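The Devby zip bag is the one I keep reaching for, and I've been through a lot of bags! It's clear all over, so you can see what's in it without opening a thing, and the zipper is a good loud orange – no more squinting along the top edge to find where it closes. We stock the medium size in packs of 72.
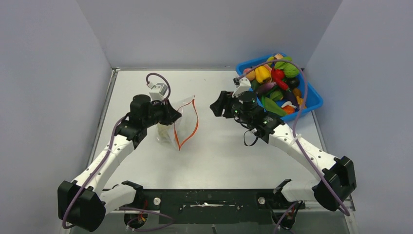
**Nnamdi Uzor**, kitchen and play buyer

The orange seal really shows up against a white tabletop, and it's just as handy in a dim cupboard. The film is thin and it does wrinkle (don't expect it to look neat after the first day), but that also means a stack of empties folds down to almost nothing in a drawer.

I like them for toy vegetables. Ours live in a bright blue tray with raised sides when they're out, and go into a bag when we head to my sister's. Pull the top open wide, drop in the big pieces first, then run your thumb along the orange strip from one end to the other. Works with craft bits and colouring pencils too.

**Item:** 2802
**Pack:** 72 bags, clear with orange zipper
**Carton:** 13 packs
**Care:** rinse by hand, hang open to dry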